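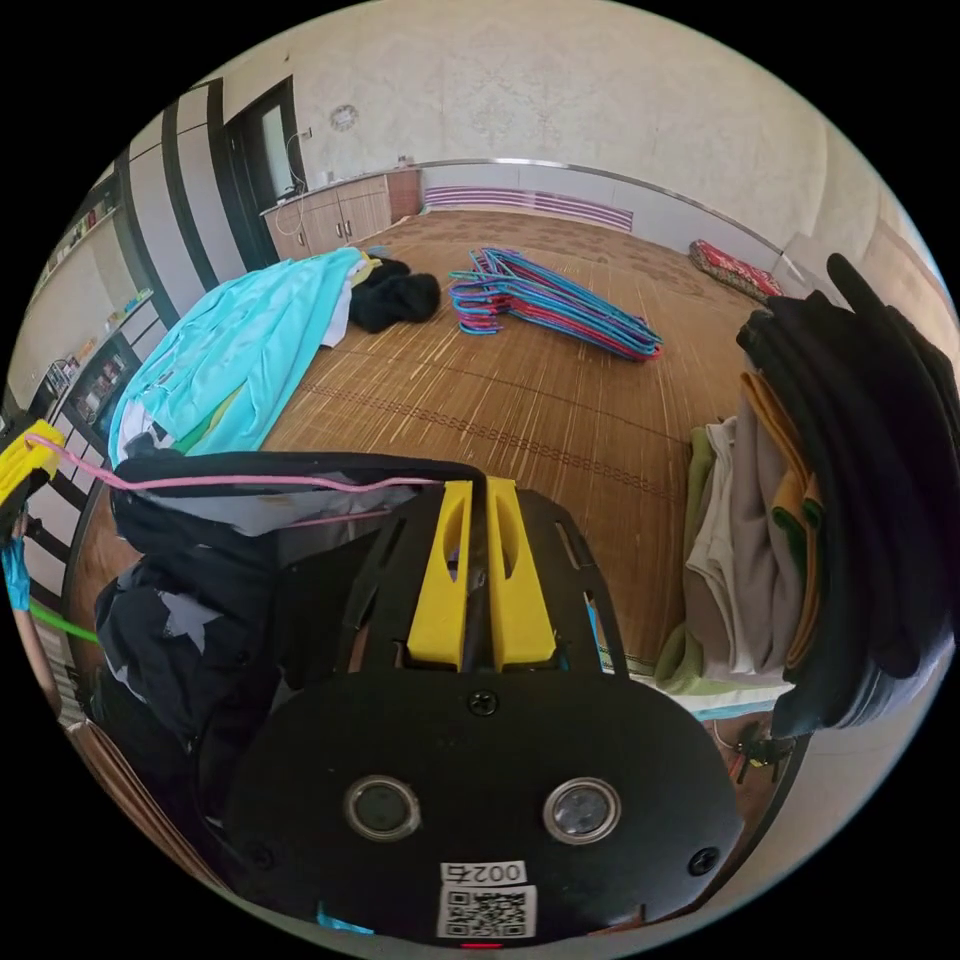 3.2 Fabric samples and print fastness

Printed cotton and cotton-blend garments lose colour in two ways during domestic laundering: dye leaves the ground cloth, and the print layer breaks up at the surface. The two are often reported as a single grey-scale rating, which hides the fact that they proceed at different rates. Dark grounds are the harder case. Navy and black cloth can shed a good deal of dye before the eye notices, whereas a pale print on the same cloth shows staining early. A light grey star print on a navy or black ground is a useful pattern in this respect, as each motif has a closed outline with sharp points, and wear at the points can be judged separately from wear in the middle. Prints with soft or shaded edges were left out of the study for the same reason.

Garments were collected from households in Grumau and Rakena between March and September. Of the 300 items offered, 71 met the entry conditions: a dark ground, a single-colour print, a legible care label and no earlier repair in the printed area. Items with elastane above the limit given in Section 2 were set aside, as recovery of the cloth after stretching opens cracks in the print that laundering alone does not produce.

Each item was washed for 25 cycles with the Skustine reference powder, without softener, and line dried indoors. Loads were made up to constant weight with undyed cotton ballast. Colour was read at 2 points on the ground and at the centre of one motif, before the first cycle and after the last.
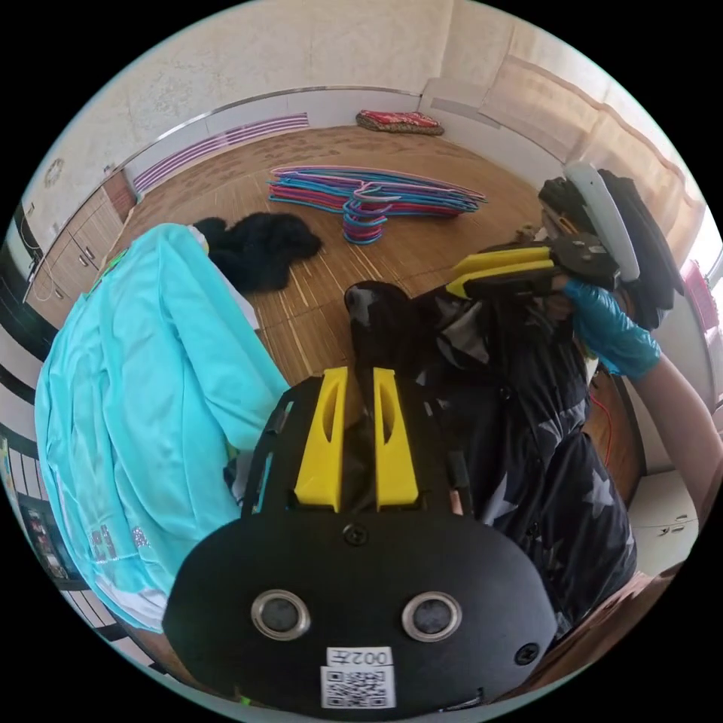
Figure 2. Navy garment with grey star print, held up and hanging in folds.

Folding has some bearing on the results. Where a garment dries over a line, the crease tends to fall in the same place each time, and print loss along it exceeded that of the flat areas in most of the items. Readings taken within a crease were therefore recorded but kept out of the means in Table 4. The Inesance scale was used for cracking. It does not separate cracks from flaking, and the two are treated together in what follows.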